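Section 4. Planning and Budgeting for a Hand-Held Gripper Kit

4.1 Scope of this section

This section is for the person who prepares the purchase request for Grernel hand-held grippers. It covers the number of units, the space in which they will be used, the budget lines, and the order of approvals. Assembly and charging are covered in Section 5. Revised August 14, 2024.

Readers who have already received a kit under the Parkik lease plan may skip to 4.4.

4.2 Before you request a quotation

1. Write down the tasks the grippers will be used for. "Household work" is too general. "Folding clothing on a bed" is specific enough for the sales office to quote against.

2. List the surfaces on which the work will take place. Beds, sofas and other soft surfaces call for more operator practice time than tables, and practice time must be budgeted.

3. Decide whether each operator will work with one gripper or two. Folding and spreading tasks are normally quoted as two-gripper tasks. Picking and placing may be quoted as one.

4. Walk through each work site with the operator. Note where the operator will stand, and whether both arms can move freely past any headboard or nightstand.

5. Enter the results on Form 4-A. Use one form per site. Do not combine sites, even when they are in the same building.

Note: The jaw opening is the measurement most often left off Form 4-A. Compare it with the items you intend to handle. Clothing and bedding can be gripped by a fold or an edge, so the full width of the item does not matter. Rigid items must fit between the open fingers.

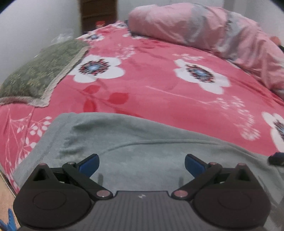

Érica Siqueira: We filled in Form 4-A for one gripper per operator and had to start over when the folding work was added. The second quotation took longer than the first. I would ask for both prices at the outset, even if the second gripper is never ordered.

The Brusbridge sales office will issue both prices on a single quotation when the box marked "Alternate quantity" is checked. There is no charge for this, and the alternate price is held for the same period as the main one.

4.3 Preparing the budget

1. Enter the purchase price of the kit. The standard two-gripper kit is listed at $3,807. This price includes both grippers, the carrying case and one set of fingertips.

2. Enter the cost of the yearly service plan, $762 per kit. The plan is optional in the first year and required for any kit that is shared between sites.

3. Enter replacement fingertips at $44 per set. Plan on 4 sets per kit per year for work with fabric. Sites that handle hard or rough items should request a separate estimate.

4. Enter operator time, including practice. Use your own pay rates. Practice hours belong on the equipment request and should not be moved to the general training line.

5. Enter storage. A lockable cabinet is sufficient – the kit does not need a dedicated room.

Caution: Do not reduce the fingertip line in order to meet a spending limit. Worn fingertips lose their hold on thin fabric, and work done with them may have to be repeated.

Caution: Fingertips made for the earlier Sepp model do not fit the current gripper. Remaining Sepp stock may not be counted toward the quantity in step 3.

4.4 Confirming the site

Complete this part after the quotation has been received and before the order is signed.

1. Set out the items for one full task exactly as they will be used. For clothing tasks, include at least one garment with long legs or sleeves.

2. Have the operator reach each end of the longest item with the grippers. If the operator must lean on the bed or table to do so, record the site as "restricted."

3. Check the lighting at the time of day when the work will normally be done.

4. Sign and date Form 4-A. Attach it to the quotation.

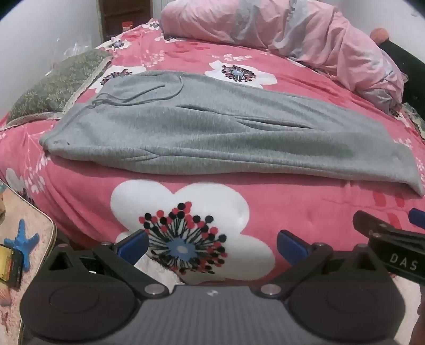

ORDERING AND APPROVALS

4.5 Submitting the request

1. Send the signed quotation, all copies of Form 4-A and the budget sheet to your purchasing office as one package.

2. Requests received by the end of June are considered for the following budget year. Later requests are held over unless a replacement unit is needed for a kit already in service.

3. When approval is given, return the order number to Brusbridge in writing. Orders given by telephone are not entered.

Note: A restricted site does not prevent approval. The purchasing office may ask for a trial lease through Parkik before a purchase is made. Lease payments are not credited toward the purchase price.

4. Keep a copy of the full package with the kit. It will be needed for the service plan and for any later request to add units.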